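Singer Wanted for a Covers and Originals Project (Kiltham, Weekends and Some Evenings)

Hi! I'm looking for a singer, and I've put off writing this for months because I kept hoping one would walk into my kitchen.

I make music under the name Prantl. It's mostly slow electronic stuff with real piano under it, and I do a lot of covers, the kind where you take a big loud song and strip it until there's hardly anything left to hide behind. I've been posting them online for a few years now. My last singer moved away for grad school in the spring (we're still friends, she's doing great, she sends me voice memos from the bus), and since then I've been putting up instrumentals. People are nice about them, but the comments are mainly "when are the vocals coming back?" and I have to agree with them.

So who am I looking for? Someone with a voice I'd recognize after ten seconds. I know that's vague. I don't need big, and I don't need a four-octave range. I love quiet singers, breathy singers, singers with a bit of gravel, singers who sound like they're telling you something across a table. If people have told you your voice is "unusual" and you weren't sure whether to be pleased, please write to me first! Any gender, any accent, 18 or over. You don't have to read music. I barely do myself – I play everything by ear and then label the chords wrong.

What you do need is decent pitch without correction. I'm not against tuning as an effect, and there's plenty of it on my older tracks, but I like to keep the lead vocal close to how it was sung. You should also be okay with doing a line twenty times and then hearing me say I think the second one was best. I'm sorry in advance. I do this to everybody.

The plan is an EP of five songs, three covers and two originals, with vocals recorded in July. It'll come out on Rerness, a small label run by Deok-su Son, who put out my last two singles and has very kindly agreed to pay for mixing again. The originals are half written. One of them has a full melody and a chorus I'm proud of, and the other is basically a mood and a bass line, so if you write lyrics there's a real opening for you and you'd get a proper writing credit and a share of the publishing, agreed on paper before we start.

Now, money. I hate ads that hide this at the bottom or say "great exposure," so: it's 300 dollars per song for the covers and originals both, paid the day we finish the vocal, and that's separate from any writing share. On top of that there's one live show booked for the fall at the Hellgate, which holds 600 people and will not be full (we're opening, and we're on at 7:30, when everyone's still parking). The fee for that is 495 dollars for you, and I'll drive. If you can't make the show or you get terrible stage fright, tell me and we'll talk. I'd rather have the right voice on the record and work out the live part later.

I can pay up to three singers for a short trial session too, at half a song's rate. We'd take one cover and spend an afternoon on it and see if we get along. I think that's fairer than asking a bunch of people to learn something for free.

Recording happens at my place in Kiltham. It's a converted garage with a vocal booth I built myself, a good microphone on long-term loan from Ojārs Ramanauskas (he mixes everything I do and is the reason any of it sounds expensive), and a couch that is past its best. There's street parking and the bus stops two blocks away. There are four steps up to the door and no ramp yet, so if that's a problem for you let me know and we'll record at Ojārs's studio, where it's all on one level. I have a cat. She doesn't come in the booth but she does shed, so if you're allergic, same answer.
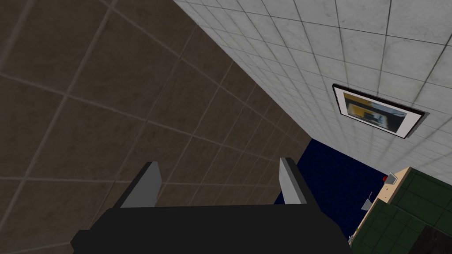 The covers will each get a simple video, and you can be in them or stay out of them completely, I'm fine either way. I've had singers who loved the camera and one who never wanted her face online, and we just used other footage for hers. If you have ideas about visuals I'd love to hear them, but please don't worry about this part if it's not your thing.

How to apply: send me two recordings. They can be phone recordings, and I kind of prefer it if they are. One should be a cover of anything you like, as long as it's a song you truly love, and the other should be you singing with no backing at all, even if it's only a verse. Please don't send anything with heavy reverb. I will be adding plenty of that later. Tell me a little about yourself, what you listen to when you're doing dishes, and whether you're around for most of July. If you've got links to things you've already put out, great, include them, but I won't hold it against you if you've never released a note.

I don't need a resume or a headshot. I also don't need you to say nice things about my music, though you should listen to a couple of tracks before you write, so you know what you'd be getting into. If you hate long intros we may have a problem.

I'll listen to everything all the way through and I'll write back to everyone, including the people I don't end up asking. It might take me a couple of weeks since I have a day job and I listen better in the morning.

Use the contact form on this site and put "singer" in the subject line. Links are better than attachments – the form chokes on big files. If you know someone who sings beautifully in the car and refuses to admit it, please send them this page!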